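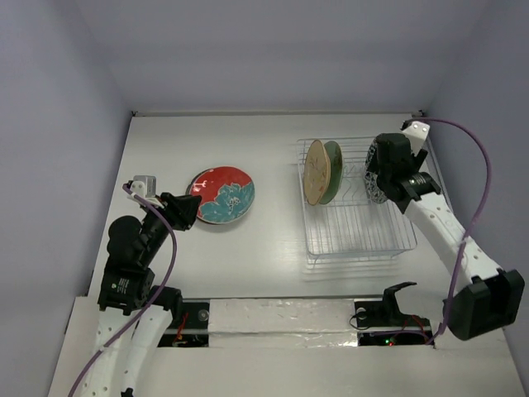
A red plate with a teal-blue flower pattern, with three more plates upright in the wire rack.

The Rincombe Tableware Library has updated its guidance for borrowers on drying and racking plates. The main points are set out in this thread. The full sheet is available at the front desk and is dated 15 Mar 2019.

The library now holds 1434 pieces, most of them donated in mixed sets. Plates make up the largest share of every loan, and they also account for most of the chips recorded at return.

Please stand plates on edge in a rack after washing. Stacking them flat while damp leaves water trapped under the foot ring, and unglazed rings will stain.

Leave an open slot between patterned plates wherever the rack allows. Plain glazed plates may lean together for a short time, provided the rims are not grinding against each other.

Borrowers have asked whether decorated plates need separate treatment. Sharada Unnithan, who looks after the collection, advises a soft cloth and mild soap for all of them. Scouring pads are not permitted on any loan item.
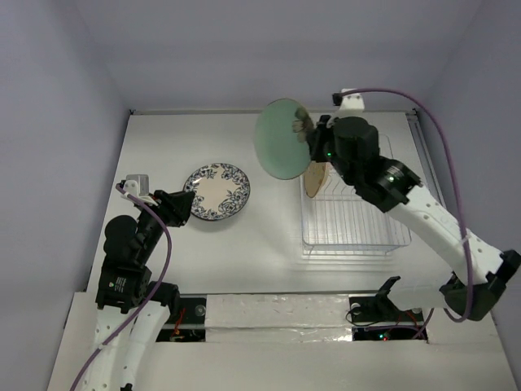
A blue floral plate lies flat while the pale green one is held up and a tan-brown one stands in the rack.

When lifting a plate out, take it by the rim and raise it clear of the wires before turning it. Most rim damage in our records comes from plates turned while still between the wires.

A plate may be laid flat on a clean, smooth surface for inspection. Look along the rim first, then at the face, then turn it over and check the foot. Report any chip on the return card, however small – there is no charge for damage that is reported.

Racks may be borrowed with any order of plates at no extra cost. We have 66 in circulation. Orders above 100 plates should be placed by email, and orders above 200 require one month's notice.

Loans for November gatherings open early each year and fill quickly. Requests are handled in the order received.

Questions about an existing loan should go to Ilídio Fonseca at the Rincombe desk. Please have your loan number ready. Replacement return cards can be collected at the same desk during opening hours.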